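Spring Toy Swap Returns to Ritgate, and the Cupboards Are Coming Open

Apr 20, 2022

Families in Ritgate have been going through their cabinets this week ahead of the spring toy swap at Cavley Hall, and from what we hear there is a good deal more tucked away behind those doors than anybody remembered putting there!
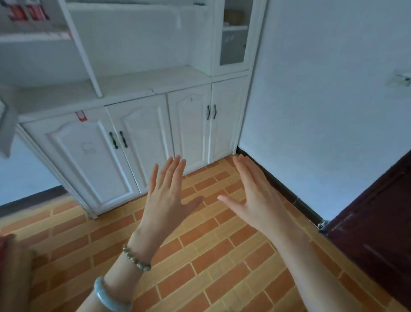 What to bring

Toys of all sorts are welcome, with their lids and loose parts if you still have them, and each family may bring up to 537 (yes, that really is the figure on the sign-up sheet, and we are told it will be fixed). The February swap found new homes for 456 toys, and the organizers would dearly love to beat that.

It helps to go one cabinet at a time, glass doors and lower doors alike, and to let the children have their say before anything goes in the bag.
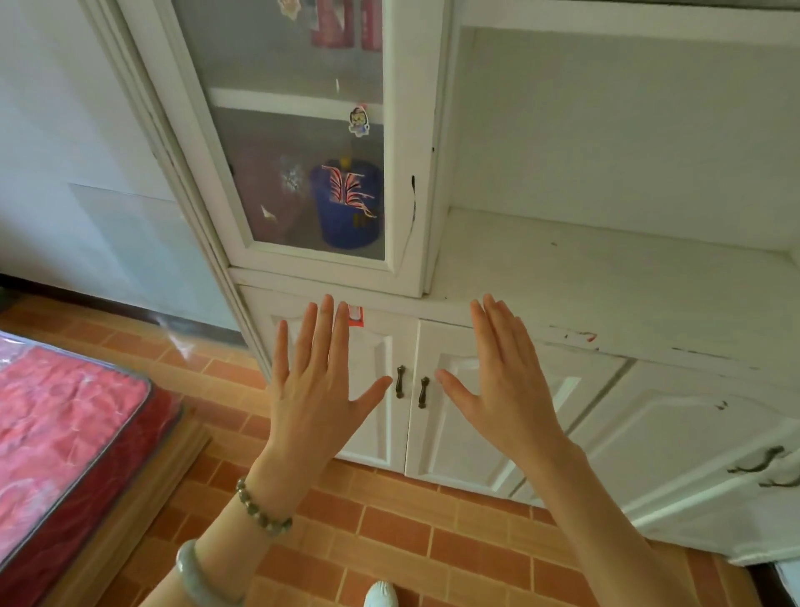
Marcelino Cifuentes wrote to us that his family starts with the bottom shelves, where the outgrown things end up, and that it took them two evenings last time, mostly on account of everyone stopping to play.

Play kitchen pieces go fastest of all, so if you have a little pot or a pan sitting idle, do please think of it. 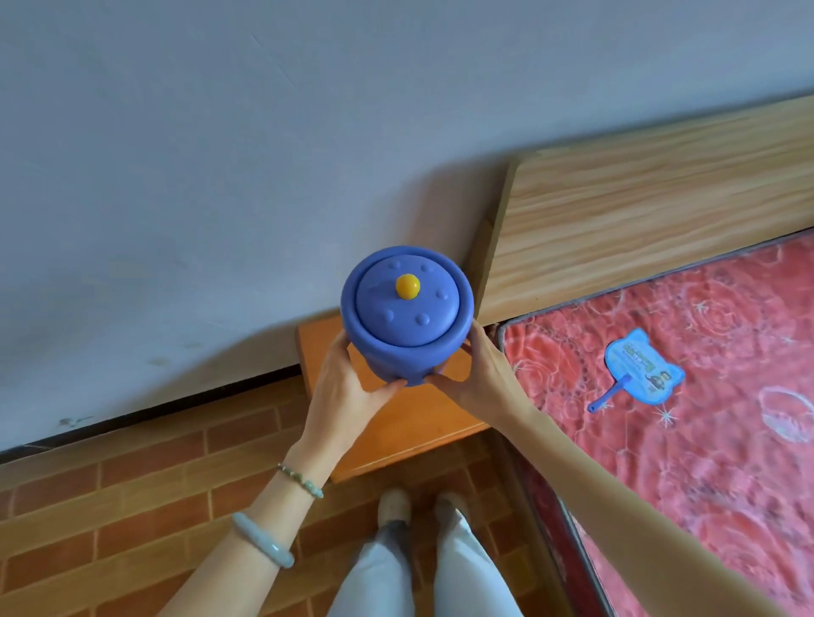
A blue toy pot with a yellow knob on its lid.

Drop-off is at the side door on Akl Street, and neighbors from Drastodbridge are just as welcome as our own.

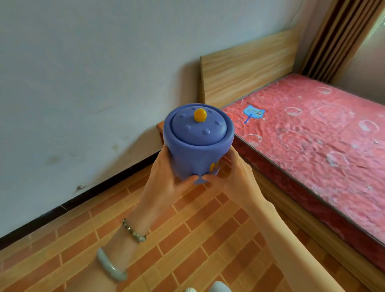

Bags can be left there any afternoon until five, and a quick wipe with a damp cloth beforehand is always appreciated.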